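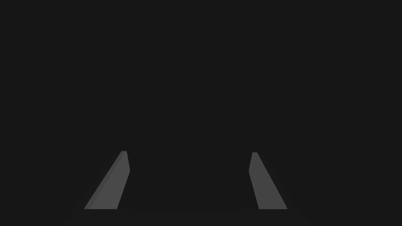 Shoppers in Ultavdale will believe in the night bus when they see one, a reader wrote to us this week, adding that she has heard the same promise at every town election and still walks home from her late shift.

She may have a point. The town says the new Ziltlow line will start in March and run until 1 a.m., linking the hospital, the Bredow housing estate and the train station. It expects 4000 riders a month. The last try at a late service drew 1000 in its best month and was dropped before the year was out.

What has changed? According to the town, the fare is lower and the stops are better placed. The fare part is true. The stops are harder to judge, as the map put out so far shows only five of them, and one is on a street closed for sewer work until summer.

Ziltlow, the company hired to run the buses, says it can break even with 3000 riders a month. It has not said what happens if it falls short. The contract lets either side walk away with 30 days' notice - a detail left out of the press release.

Residents on Vigfúsdóttir Street have gathered 200 names asking for a stop near the clinic. The town says it will look at the request once the line is running. No drivers have been hired yet, and the job ads went up only last month.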